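# Session 3: numbered cards, and what the number does and doesn't tell you

Notes from the Calstead evening course on collecting sports cards. These go with the session, so some bits are brief where I talked a lot, and some bits are long because I ran out of time and rushed them at the end (sorry to anyone who had a bus to catch).

You'll want your list from session 2, the one with the set name, card number and condition on it. We're adding two columns.

## Serial numbers, the quick version

A serial-numbered card has two numbers on it, usually with a slash between them. The second is how many of that card the maker says it produced, and the first is which one you've got. They're stamped in foil on most modern cards, printed on some, and on a few older ones written in by hand, which I find rather lovely and which is also dead easy to fake.

I'm using one set all the way through because it's small and tidy: the Jarnum speedway set, made by Coetzee. It comes in three versions.

| Version | Copies of each card | Where the number is |
|---|---|---|
| Base | 2,748 | Back, bottom right |
| Pliron (the shiny one) | 1,888 | Front, top left |
| Signed | 1,069 | Back, under the rider's name |

Coetzee numbered the base cards as well, and that's unusual. Most makers leave the base unnumbered, and then you're guessing. So Jarnum is a kind set to learn on, and please don't expect the next one you pick up to be as helpful!

Write the full number in your new column, both halves. I've seen people write only the second half and then have no way of proving which card went missing when a parcel didn't turn up. If you sell the card, leave the line in your list and put "sold" beside it.

## Does the first number matter?

A bit, sometimes, to some people. The ones buyers ask for are:

- number one
- the last number in the run
- the rider's race number or, in team sports, the shirt number
- anything repeated or in a pattern, though this is more of a coin collector's habit that has drifted over

Everything else is just a copy. Number 412 and number 977 of the same card ought to fetch the same money in the same condition, and when they don't it's normally the corners talking.

I own a Pliron with the rider's race number on it and I paid over the odds for it, happily, and I'd do it again. That's a collector's decision. I wouldn't dress it up as anything else, and if you hear yourself using the word "investment" about a card you've wanted for six years, go and make a cup of tea first.
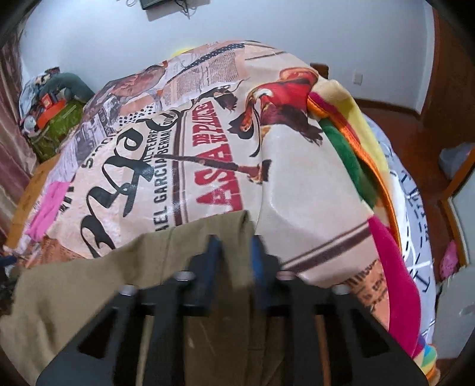
Impi Lappalainen asked whether the low numbers come off the printing press first, and so look sharper than the late ones. It's a fair question, and with old-fashioned art prints there was something in it, as the plate wore down. With cards the numbering is normally a separate job done after the sheets are printed and cut, so the card stamped with a one may have come from anywhere in the pile. Don't pay extra for "early print quality". If a seller uses the phrase, ask for a close picture of the edges and judge those.

## Made is one thing, surviving is another

The second half of the number tells you how many were made. It says nothing at all about how many are left, or how many are for sale, and it's the last of those that sets the price you'll pay this month.

Take the Jarnum signed cards. There are 1,069 of each, and on paper that's well below the 2,748 of the base version. You'd expect the base cards to be much easier to find. In fact I see the signed ones more often. People kept the signed cards in sleeves and sell them one at a time with a nice photo, and the base cards went into shoe boxes, got swapped at the track, got written on, or are sitting in an attic where they'll never be listed.

So before you decide something is scarce, look for:

1. How many copies are for sale today
2. How many sold in the past few months, if the site shows you
3. Whether it's the same copy going round and round (the serial number gives this away)

The third one is my favourite use of a serial number. I followed one Pliron through several owners this way. It looked like a busy market with lots of sales. It was one card with a soft corner that kept being bought by people who hadn't looked properly, and then sold again when they had.

## Versions, and the trouble with too many

Jarnum has three versions. Plenty of modern sets have a great many more, in every colour you can name, each with its own run. I'm not going to be snooty about it, some of them are gorgeous. But add them up before you get excited about one.

Try it with Jarnum. Any one rider has 2,748 base cards, 1,888 Plirons and 1,069 signed. Work out the total for that rider and write it here:

Total cards of one rider: ______________

Then do the same for a set from your own shelf. If the base isn't numbered, write "unknown" and leave it. Please don't put in a figure you got from a forum! I did that for years and my old lists are full of confident nonsense that I can't trace back to anything.

A small wrinkle: "one of one" cards. These have a run of a single copy, and there's no arguing with that. But if a set makes a one of one in gold, a one of one in black and a one of one for each printing plate, the same player can have a whole handful of unique cards. Each is unique. The player in that set isn't scarce.

## Checking that a number is genuine

We passed the sample cards round for this, and if you missed it, do have a go with your own. You need a decent lamp and a magnifier, nothing fancy.

**Foil stamping.** Tilt the card. Stamped foil catches the light all at once and you can often see a faint dent round each digit. Ink doesn't do that.

**The spacing.** Digits should sit level with each other and match other cards in the set. On the Jarnum base cards the slash leans more than you'd think, and the copies I've had doubts about had a straighter one.

**Leading zeros.** Some makers print 0041, others print 41. Find out which your maker does and be suspicious of a card that does the other. Coetzee uses the zeros on every version.

**The wrong total.** It sounds silly, but I've been offered a Jarnum Pliron numbered out of 1,069. That's the signed run. Either somebody at the factory had an odd afternoon or somebody at home had a printer.

**Scraping.** Run the light across the area from the side. If the surface is dull in a little patch round the number, something has been removed there.
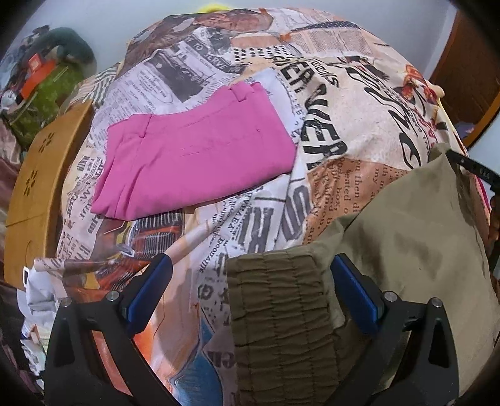 If a card fails one of these, that's a reason to ask questions. If it fails two I hand it back. I don't accuse the seller of anything, as half the time they were sold it in good faith themselves, and a table at a fair is a rotten place for a row. "Not for me, thanks" does the job.

## Missing numbers and replacements

Somebody brought up replacement cards at the end and I gave a muddled answer, so let me have another go.

When a card is damaged at the factory, or a buyer sends one back, a maker may do one of these:

- reprint it with the same number and destroy the first
- send an unnumbered copy instead
- send a completely different card and leave a gap in the run

The unnumbered copy is the awkward one. It's a genuine card, made by the right people, and it will look wrong to everyone you ever show it to. Keep the letter that came with it. Without the letter you've got a card that can't be told apart from one that was carried out of the back door, and buyers will price it that way.

As for gaps, you can't see them from the outside. A run of 1,888 with a few destroyed is still stamped 1,888 on every card. I'd count this as trivia unless the run is tiny.

## Words I used without explaining

**Parallel:** the same card in another finish or colour. The Pliron is a parallel of the base card.

**Print run:** how many were made. People also use it for the number on the card, and mostly they match.

**Redemption:** a card you post off to claim another one that wasn't ready in time. They have expiry dates. Read them.

**Sticker auto:** the player signed a clear sticker and the maker put it on the card. The other kind is signed straight on to the card, and most buyers prefer it.

**Raw:** not sealed in a grading company's case.

## For next time

Add the two columns to your list, one for the full serial number and one for where you got the card. Pick a numbered card you own and look up how many copies are for sale, then jot down the first half of each number you can read in the photos.

Bring a card you're unsure of if you have one. A dodgy one is even better, so have a rummage. Sleeves on, please, and pencils only near the table.

We'll start with centring and corners and get on to grading after the break.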